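Book Talk > Contemporary Romance > Hodell series: do I have to read book one first?

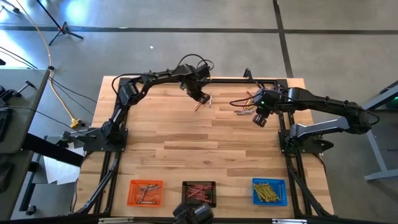 kinga_v
My library only has the second one, Maretti Summer. The hold list for book one runs into March. Can I start with the second or will I be lost?

porchreader
You'll be fine. Different couple. The first pair shows up at the wedding and in a couple of phone calls.

C. Esteves
I disagree. You can follow the plot, but the second book gives away the breakup in book one before chapter three. If you ever plan to go back, wait.

kinga_v
How big a deal is the breakup? It's a romance, I assume they get back together.

C. Esteves
They do, but the reason for it is kept from you for most of the book, and book two just says it at the dinner table.

mitra_h
I read them out of order and still liked the first one. Knowing about the brother made me more patient with Pintér, who is hard to like for the first hundred pages.

porchreader
Hard to like for all 404 pages in my case. He reads her letters and never apologizes.

mitra_h
He does apologize, at the lake house. It's short.

porchreader
Just looked. He says "I shouldn't have." I don't count that.

wenche L
Going back to the question, the paperback of book two has a bonus chapter at the back from the first couple. Skip it if you haven't read book one. My copy starts it right after the last page with no warning.

kinga_v
Good to know, the library one is the paperback. Is the first one slow? I gave up on the Brarnum books because nothing happened.

C. Esteves
Slow until they move in together, page 152 in mine. After that I finished it in two nights.

mitra_h
I liked the slow part better. The roommates are the best thing in it and they mostly drop out later.

kinga_v
OK, I'm going to stay on the hold list and read something else for now. Thanks all.

porchreader
Start with the second one. You'll have it done before the hold comes in.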